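# Os frascos da minha avó (e o que eu fiz com eles)

9 jul 2024

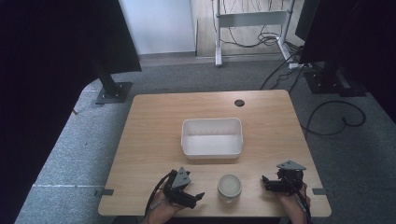

*Um frasco com a tampa posta e a caixa branca logo atrás.*

Fiquei sem escrever aqui mais tempo do que queria, e a culpa é em parte das mudanças e em parte da preguiça, que no verão me ataca sem piedade. Mas hoje apeteceu-me falar de frascos. Sim, frascos de vidro, daqueles que se guardam debaixo do lava-loiça "porque um dia podem dar jeito" e que depois se multiplicam no escuro até a porta do armário deixar de fechar.

A minha avó tinha uma despensa inteira deles. Era uma divisão estreita, sem janela, com cheiro a louro e a papel velho, e eu adorava entrar lá quando era pequena porque ficava sempre mais fresca do que o resto da casa. Havia feijão, grão, casca de laranja seca, botões, cordéis, sementes de salsa embrulhadas em bocadinhos de jornal. Nada tinha etiqueta. Ela sabia de cor onde estava cada coisa e ficava genuinamente ofendida se alguém lhe perguntasse se aquilo era açúcar ou sal (uma vez o meu tio não perguntou, e o arroz-doce desse Natal ainda hoje é assunto à mesa).

Quando esvaziámos a casa, em dezembro, calhou-me a despensa. Os meus primos queriam o relógio e a máquina de costura, e eu fiquei com os frascos! Trouxe-os embrulhados em toalhas e camisolas, e devem ser uns 100, mais coisa menos coisa, entre os grandes de conserva e os pequeninos de especiarias. Partiram-se 2 na viagem, o que para a maneira como eu conduzo nem foi mau.

Depois ficaram meses em caixotes no corredor. Eu passava por eles de manhã, dava-lhes uma canelada e prometia que no fim de semana seguinte tratava do assunto. Quem me tirou desta vida foi o Atif Jafri, meu vizinho do lado, que tinha emprestada a chave para regar as plantas e que um dia, depois de tropeçar nos caixotes com o regador na mão, me perguntou muito educadamente se eu estava a pensar abrir uma loja.

Comecei então pela lavagem. Água bem quente, detergente, e uma noite inteira de molho para os que ainda traziam restos de rótulo. Para a cola teimosa usei uma pasta de bicarbonato com óleo de girassol, que faz uma porcaria enorme no lava-loiça mas resulta: esfrega-se, deixa-se estar enquanto se bebe um café, volta-se a esfregar. As tampas foram o pior. Algumas tinham ferrugem por dentro e essas foram fora, com muita pena minha, porque havia uma às florzinhas de que eu gostava desde miúda. Outras cheiravam a pickles e continuaram a cheirar a pickles depois de três lavagens, por isso agora vivem com os parafusos, que não se queixam.

Comprei umas etiquetas da Kavden, que são bonitas mas descolam mal apanham humidade, e acabei por voltar à fita de papel e à caneta de feltro. Escrevo o nome e o mês em que enchi. A minha avó havia de revirar os olhos, mas eu não tenho a memória dela e já confundi cominhos com caril em duas ocasiões, uma delas com visitas.

O que vai lá dentro, então? Na cozinha, as coisas normais: lentilhas, arroz, chá, as folhas de louro que a minha mãe me manda em quantidades absurdas. Fiz também doce de ameixa com 8 quilos de fruta que uma colega me trouxe do quintal, e que estavam tão maduras que não podiam esperar nem mais um dia. Fiquei até tarde a mexer a panela de janela aberta, com o rádio ligado baixinho, a pensar que aquela era exatamente a hora a que ela também fazia os doces dela, quando a casa finalmente sossegava. Chorei um bocadinho para dentro do vapor. Faz bem, acho eu.

Fora da cozinha, guardei os botões. Vieram todos, os dela, misturados como estavam, e não tenho coragem de os separar por cores como vi fazer numa revista. Há ali um botão azul enorme, de um casaco que ninguém da família consegue identificar. A minha mãe jura que é de uma tia que emigrou, o meu tio diz que é de um sofá.

Ainda me sobra um caixote por abrir e o armário já está cheio, portanto se alguém aqui perto precisar de frascos pequenos com tampa, escreva-me nos comentários que eu guardo-os até ao fim do mês. A receita do doce fica para a próxima, que tenho de a passar a limpo: está escrita nas costas de um envelope e metade ficou colada à bancada.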